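Section 4. Setting Up the Kemden Sit-Stand Desk Control Box 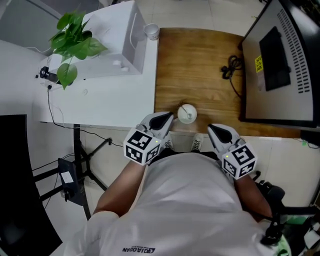 Complete Section 3 (frame and top) before starting. The control box ships unprogrammed and will not move the legs until it has been reset.

4.1 Connecting the cables

1. Unplug the power cord from the wall outlet.
2. Slide the control box into its bracket with the ports facing the rear crossbar.
3. Push the leg cables into ports M1 and M2 until each one clicks. The order does not matter.
4. Push the handset cable into port HS.
5. Route all cables through the tray. Leave enough slack for the full travel of the legs.
6. Plug in the power cord. The handset shows 2203.

Note: If the display stays blank, reseat the handset cable before replacing any parts.

4.2 Reset

1. Clear the area under the desktop.
2. Hold the DOWN key. The legs lower slowly, stop, and rise slightly.
3. Release the key when the display shows RST, then press DOWN once more.

CAUTION: The anti-collision sensor is off during a reset. Keep hands and chair arms away from the crossbar.

4.3 Height limits

1. Raise the desk to the highest position you want to allow.
2. Hold M and UP together until the display blinks.
3. Repeat at the lowest position with M and DOWN.

Limits are kept after a power loss - a reset clears them.

4.4 Load

The rated load is 80 kg, including the top. Models with the Hudania crossbar are rated at 100 kg. Do not run the motors for more than 2 minutes without a pause.

Error codes are listed in Section 6.

Revised 12 July 2019, M. Peng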